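I got to Vesten a little after nine with wet shoes and a paper cup of very bad train coffee, which I mention only because Marisa Sala took it out of my hand at the front desk, poured it down the sink, and made me a real one before she'd let me talk about grippers. I've been to plenty of supplier open days and I can't remember a nicer start to one.

For anyone who hasn't followed our little search: we are choosing the fingers, the wrist camera and possibly the controller for the sorting benches we want to have going by December. Two sets of fingers were on our list, the ones from Skumeck and the ones from Uibo, and Vesten had kindly offered to put both of them on the same kind of arm and let visitors drive. So this is my report, and I'm sorry in advance that it runs long. I took a lot of notes!

## The morning

There were 28 of us signed up, split into small groups, and mine began with Regula Fuchs, who looks after the demo benches. She is a very patient teacher. She gave us maybe ten minutes of slides and then told us to put the handouts away and go stand by a table.

I liked her choice of things to pick up. At the last fair I went to, every booth had the same machined aluminum blocks, and of course every gripper in the building could lift them. Regula goes for soft goods, plush food especially, since it squashes and slides around and is closer to the bagged and padded items we deal with at home. A plush ketchup bottle was the one she kept coming back to. It's long, it gives when you squeeze it, and if you take hold too near one end the other end swings down and your neat placement is gone.
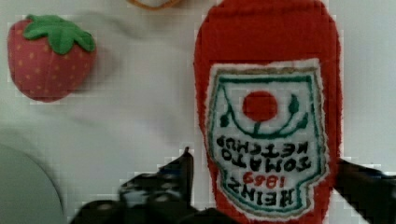 Her advice was to stop thinking about force for the first hour and think about approach. Where do the fingertips come down, how open are they on the way in, and how much room have you left yourself on the far side? People in our group (me included, I was the worst of them) kept opening the fingers all the way out of nervousness, and then bumping whatever was sitting next door. She had us set a narrower opening and come in more slowly, and the improvement was quick enough to be a bit embarrassing.

On the fingers themselves, my impressions after a good long turn with each:

- **Skumeck.** Firm, predictable, quick to close. I always felt I knew where the tips were. On thin, soft items I had to be careful about how low I went, because they don't forgive you much if you meet the table.
- **Uibo.** Gentler at the end of the stroke, and kinder to a sloppy approach. I found them slower to let go, though, and on a long shift that would start to bother me. Changing the pads took me 6 minutes with the instructions open beside me. Marisa can do it in 2, and she was talking to somebody else at the time.

I went in expecting to prefer Uibo and came away a good deal less sure. More on that further down.

## Cameras, and a long conversation about light

Before lunch we moved on to viewpoints. Vesten is fond of pairing a view over the whole table with one at the wrist, and I had always thought of the second as a luxury. I've changed my mind. The overhead view is lovely for planning. You get the lay of the table, where the big plate is, how close you are to the toaster oven, which side has some space. But an arm that reaches down into the middle of things will cover up some of the very things it's reaching for, and no amount of fiddling with the angle cures that completely.

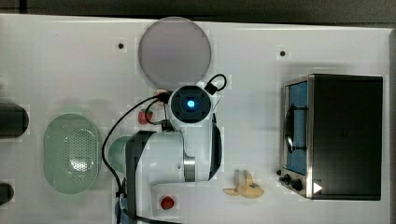 One of the others in our group asked whether you could just mount the overhead camera further to one side. You can, Regula said, and then the arm hides different objects. She has tried most of the positions you'd think of and keeps a notebook of them, with sketches, which she let me page through while the others were getting sandwiches. I would happily have bought a copy.

We also got into the matter of pale things on a pale table. I asked about it since our own benches are white and I'd been told more than once to repaint them. Her feeling was that we should try the lights first. Bring them down lower and off to the side, so that objects throw a little shadow, and see if that's enough before anyone buys paint. I've already passed this on to the team, and I hope whoever had volunteered for the painting is pleased.

Lunch was soup and dark bread, and there was a plum cake that I had two pieces of.

## The controller

After lunch we spent our time on the Pristico controller. I'll be brief, as I know only a couple of you care about this part. It's the one Vesten has settled on for its own benches. The menus are plain, the speed limits are easy to find, and when a move is refused you get a sentence in ordinary words telling you why. I wish ours did that. What I didn't love was the hand unit, which is heavy, and the button for closing the fingers sits right where my thumb likes to rest. I closed on thin air more times than I'd care to admit. Marisa says you get used to it in a day, and she may well be right, but I'd want our night crew to hold one before we decide.

The logging is good. Each attempt gets saved with the finger opening, the speed and both camera views, and you can pull up any pair of them side by side. By the day of our visit they had 494 attempts stored from that comparison alone, and Regula showed us how she sorts them by object and then reads through the failures first. We have never kept records anything like that. It would have saved us weeks last spring.
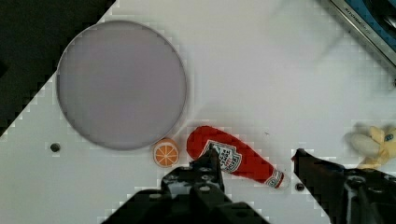
My second turn in the afternoon went much better than the first. I practiced coming in across the body of an item, a bit nearer the heavy end, and I learned to look at both fingertips before closing. With my first tries I'd watched one finger the whole way down and let the other go wherever it pleased. Regula calls this "driving with one eye," and she says everybody does it, which I chose to believe.

## Where I've landed

I'd like us to borrow a set of the Skumeck fingers for a proper trial, with softer pads if they'll sell them to us separately. I've asked Marisa to find out. The Uibo set stays on the list, mainly for the fragile goods, and I'd be glad to be argued with about the release speed, as it may be something that can be changed in the settings and I simply didn't get to it. The wrist camera I'd order now. On the controller I have no strong opinion until more of you have had your hands on it.

A few practical things if you're going to the next one:

- Take the early slot. The afternoon groups got much less time at the arm.
- The parking behind the building is small, but it's an easy walk from the station, uphill.
- Bring one or two of your own products. I left ours on my kitchen counter and I'm still cross with myself.
- Ask Regula about the notebook.

I have the price sheets and the pad samples in my bag, and will leave them on the shelf by the copier. Please put the pads back in the right envelopes, they look nearly the same once they're out.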